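Sernico Tabletops: Frequently Asked Questions

How do I order a sample?
Email us your postal address and the colours you're after. The first 2 samples are free. Extra samples are $4 each.

Do you deliver outside the metro area?
Yes. Regional orders go by freight and need someone at home to sign. We don't carry tops up stairs.

What's the largest top you make?
200 cm on the long side. Anything longer is supplied as 2 pieces with a join.

Can I cancel?
You can cancel at no charge until cutting starts. After that we keep the deposit.

How should I clean my top?
Wipe with a damp cloth and mild dish soap, then dry. Don't use bleach, metho or scouring pads.

Will the colour match my sample?
Close, but grain and tone vary from batch to batch. If you're adding to an older order, tell us the order number first.
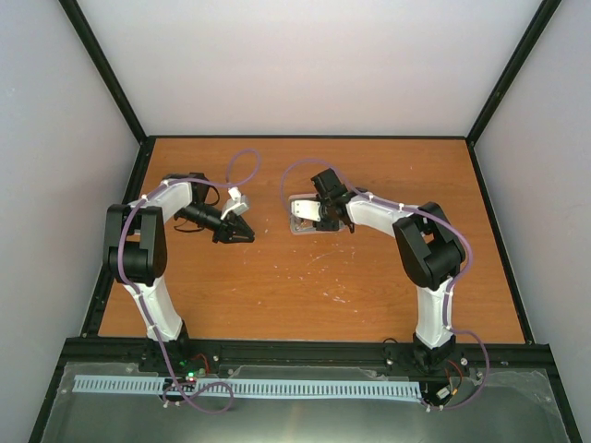 Rectangular top, orange-brown wood grain.

Do you fit legs?
No. Tops leave us undrilled unless you send a drilling plan with your order.

Who do I contact about a damaged delivery?
Vy Tiêu in customer service. Please send photos of the packaging as well as the damage.

Page updated August 31, 2023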